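Home | Data | Docs | Changelog | Contact

# Fuvau Breakfast Recipes

18 September 2024
By the Dremum data desk

Fuvau is a set of short breakfast recipes in plain text, with one file per recipe. It was typed up from the household pages of the Plarkadent newsletter and is meant for people who work on recipe search, unit conversion or ingredient matching. The recipes can also be cooked from, though we have tested only 18 of them ourselves.

## What is in it

The set holds 178 recipes. Of these, 90 are for bread, toast, rolls and pancakes. The rest cover eggs, porridge, fruit and a small group of hot drinks that the newsletter ran as a separate column.

Each file has these fields:

- `title` – as printed, with spelling left alone
- `serves` – a whole number, or blank if the page did not say
- `ingredients` – one per line, amount first
- `steps` – numbered, in the printed order
- `source_issue` – the newsletter issue
- `notes` – anything written under the recipe
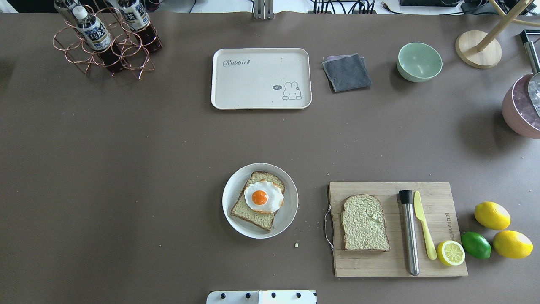

Amounts are given twice. The first is the amount as printed, which may be "a cup" or "a good knob". The second is in grams or milliliters and was added by us. Where the printed amount was too vague to convert, the second value is `NA`. Please do not read `NA` as zero. An early version of the Barbieri converter did this, and it dropped the butter from every pancake recipe.

## Known problems

- Oven temperatures before issue 80 are in Fahrenheit with no unit shown. Later ones carry a unit.
- "Milk" is never split by type.
- Two recipes for soda bread are nearly the same. We kept both – the resting times differ.
- Steps that ran over a page break may have a stray line ending in the middle.
- Some French toast recipes list stale bread and some only list bread. We did not make them match.
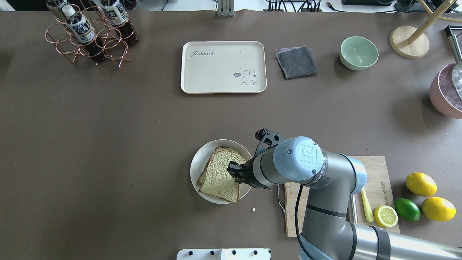
Vol. 2, No. 3

## How it was made

The pages were scanned, read by software and then corrected by hand against the paper copy. Fractions were the worst part. A printed 1/2 often came out as 12, so every amount over ten was checked a second time. Recipes sent in by readers had names and street addresses removed. The town was kept where it was part of the title.

## Using the files

Unpack the archive and read `index.csv` first. It lists every file name with its title and issue. Files are UTF-8 and use Unix line endings. There is no split into training and test parts – make your own, and keep recipes from the same issue together if you can, as the wording tends to repeat.

## License and corrections

Free to use and share with credit to Fuvau. Send corrections through the contact page with the file name and the line that is wrong. The next update is planned for after the September issue has been typed in.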